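The Pile

Every home has one. Ours lived on a chair for most of its career, then moved to the end of the bed, and for one bleak November it occupied the bath. I mean the pile of clean clothes that has been washed and dried and now waits for somebody to take an interest.

I have been promising to write about folding since spring, and the delay should tell you how I feel about it. Cooking ends in dinner. Ironing, if you must, ends in a shirt. Folding ends in a drawer, which you then close, and by the following week the whole lot is back where it started with jam on it.

So I went to see Aoi Ueda, who folds for a living. She sorts and packs second-hand clothes for Trendus, a small resale business, and before that she spent two years on the shop floor at Kullitz, where the jumpers were refolded every time a customer breathed near them. I arrived with a bag of my own washing, as one takes wine to a dinner.

Her first question was where I did it. On the sofa, I said, in front of the television. She looked at me as a dentist looks at someone who has brought up toffee.

A sofa, according to Aoi, is where clothes go to be creased. You want something flat, at a height that lets you stand up straight, and you want it clear before you begin. Put the finished stack at the back and to one side, and leave it there. Most people build theirs in the middle, where the next garment wants to go, and then spend the afternoon moving it about like a chess piece.

Next comes the order. Heavy things go at the bottom, light T-shirts on top. I had always built mine in the order the basket offered, which explains the lean. Aoi's stacks lean as well, I was pleased to notice, though she says hers are resting.

Then there is the cloth you work on. A slippery surface is hopeless, as sleeves slide off it the moment you turn your back. She likes something with a bit of grip and doesn't mind what is printed on it. I have since tried the bare kitchen table, a towel and an old blanket. The towel won, narrowly, but left fluff on everything navy.

Navy is a subject in itself. So is black. Dark clothes show every hair in the house and conceal every seam, and under an ordinary bulb I can't tell the front of a dark top from the back. Aoi's answer is to feel for the label. Mine has been to wear it and wait for comments.

The sweatshirt deserves a paragraph of its own. It is thick, it has cuffs with opinions, and if there is a big print on the chest you have to decide whether to fold through it. Aoi lays hers face up, smooths from the middle outwards, then turns it over and brings the sides in by a third each. Takumi Kamata, who shares her flat and a certain amount of her washing, rolls his. They have discussed this. He claims rolling saves room in the drawer, and she claims it makes the drawer look like a bakery.

I side with Aoi on sweatshirts and Takumi on socks, which makes me welcome at neither end of the table.

Small black things are the real test of character. You pick one up, it goes into a sort of peak between your fingers, and you have no idea what it is until you've shaken it out. Sock? Glove? The mysterious pouch that came with the sunglasses? Aoi keeps these back until last and does them in one go, with tea. I do them first, lose heart, and never reach the shirts.

As for equipment, there is plenty to be had if you are the sort who buys it. The Tovus folding board cost me 700 pence, delivered, and is a piece of stiff plastic with hinges. It makes a lovely square T-shirt and takes up the shelf where the T-shirts went. Aoi tried it once, politely, and handed it back.

My own bag of washing took her less time than it had taken me to find parking. I watched closely, asked sensible questions and went home full of purpose. The pile is on the chair again as I write, but it is a better class of pile, with the heavy things at the bottom. 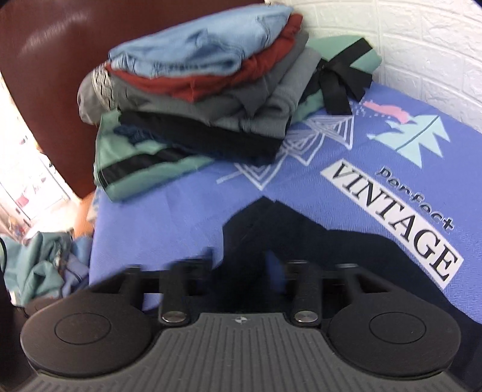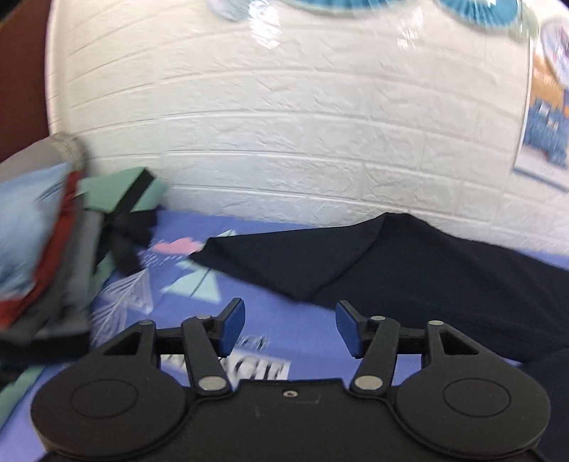
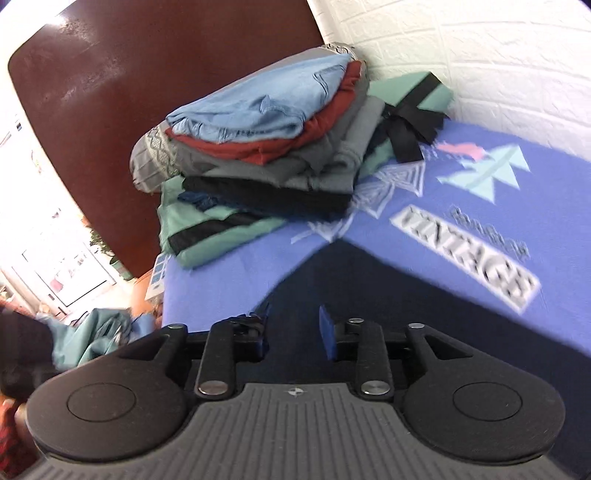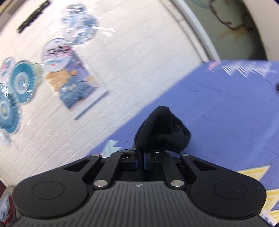 Blue underneath, and (last picture) something small and black: sock, probably.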